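¿Hace falta anclar a la cimentación una casa de madera de los años 50?

Valentina Montecinos
Compramos en noviembre una casa de una planta con cámara ventilada, en Clultunham. La estructura es de madera y apoya sobre un murete de hormigón, pero no veo pernos por ningún lado. El vendedor dice que aguantó todos los temblores sin una grieta. ¿Me fío o pido presupuesto?

Joris Maes
Pide presupuesto. Que haya aguantado temblores moderados no dice gran cosa sobre uno fuerte y cercano. Sin anclajes, la casa puede deslizarse sobre el murete y romper la tubería de gas.

Antes de llamar a nadie, entra con una linterna y mira la solera, la pieza de madera que va tumbada sobre el hormigón. Busca tuercas con arandela. A veces quedan tapadas por aislamiento o por suciedad.

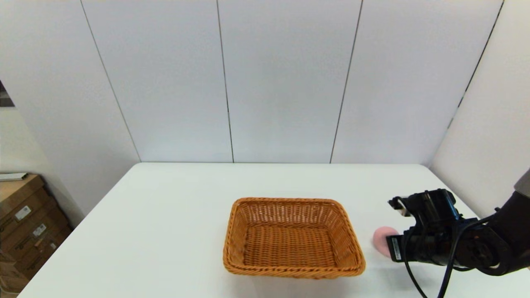

Mira también si hay montantes cortos entre el murete y el suelo de la casa. Si los hay y no llevan tablero estructural, los pernos solos no bastan. Y que un ingeniero revise el hormigón: si se deshace al rascarlo, cambia todo el proyecto.

Pao-chu Wu
A mí me pusieron pernos y tablero en cuatro días. La visita costó 300 y me la descontaron luego.

Su-chen Cheung
Sujeta el calentador de agua mientras tanto, es barato.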